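4.2 Living with the Jandberg kit

We bought the Jandberg two-arm kit for the same reason most small labs would: it was the one we could afford that came with both arms, the grippers and a recording package in one order. I should say up front that we paid for it ourselves and that Garkura, the company that sells it, had no say in this section. They did answer our emails, usually within a day, and I'm grateful for that.

Setup went faster than I'd feared. The arms come assembled, the mounting plates line up with standard extrusion, and the Stomow software found every servo on the first scan (I had set aside a whole afternoon for that step, so I went and got lunch). Calibration is another story. The manual gives it two pages, and the second one refers to a menu that was moved in a later release. We ended up writing our own checklist, and I'd urge anyone who buys the kit to do the same before students start touching it.

Once we were running, we collected 2,139 episodes over 6 weeks. Stomow saves each one with joint positions, gripper state and video on a shared clock, and that part is a real pleasure to use. We had to throw out 30 episodes when one of the video streams stopped early, and the software gave us no warning — the files just came up short when we opened them. A later update added a check for this. We have not seen the problem again, but we still look.

The grippers are the weak spot. They're narrow, they close cleanly on thin edges, and they're a bit too easy to knock out of line. We replaced 4 fingertips during the study, all from the same arm, and I suspect our own rough driving had something to do with it. Spares are cheap and ship in pairs.

For the sorting task we picked objects that would be kind to those fingertips but still hard to tell apart by shape. Small mesh baskets turned out to be a great choice! They're light, the rims give the fingers something to pinch, and the only cue that matters is color (Figure 3). We wanted a layout where either arm could reasonably go first, so we let the operators place things loosely and turn a basket now and then. 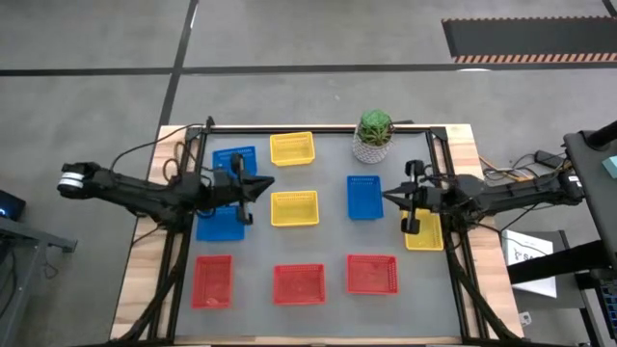

Figure 3. The sorting workcell with blue, yellow and red baskets on the gray mat, both arms over the work area.

The Mathebula baseline, which we ran with its default settings, was happy with baskets out in the open and much less happy when one sat partly under an arm. I don't hold that against the kit. Still, if you plan to mount the arms as low as we did, budget some time for trying a second camera angle. We come back to this in Section 5, where we compare the two mounting heights.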